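Geteck opens hand-guided training room at Stavotden works

10/06/2018

Parts maker Geteck has opened a training room at its Stavotden works where staff teach sorting jobs to robots by doing the jobs themselves with hand-held grippers.

The room has six benches. Staff pick up a gripper of the same sort the robot arm will use, work through the task at normal speed, and the recordings are passed to software supplied by Vostel. No programming is needed on the shop floor.

The first job chosen is the handling of small clear plastic parts, which the company's older sorting line often drops or misses. Geteck said 911 recordings had been made so far, of which 260 were set aside because the part slipped or the person's grip changed halfway through.

Thibault Carré, who runs the project, said the hardest thing for new starters was slowing down at the right moment. "People rush the last bit," he said. "They come in fast over the part and close too early. The arm will copy that if you let it."

Fourteen members of staff have been trained to make recordings. They work in pairs at a paper-covered table, with short turns and a change of task after each break.
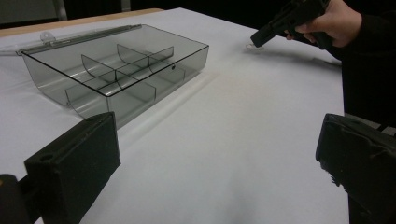
Remote control was tried first, with an operator steering the arm from a desk at the firm's Oakley office, but Carré said it was slow and tiring for fine work. It will be kept for heavier items - mainly trays and full cartons - where the operator has no need to feel the part.

Geteck plans to put the first trained arm on the Stavotden line in October. The company said no jobs would be lost and that sorting staff would move to checking and packing.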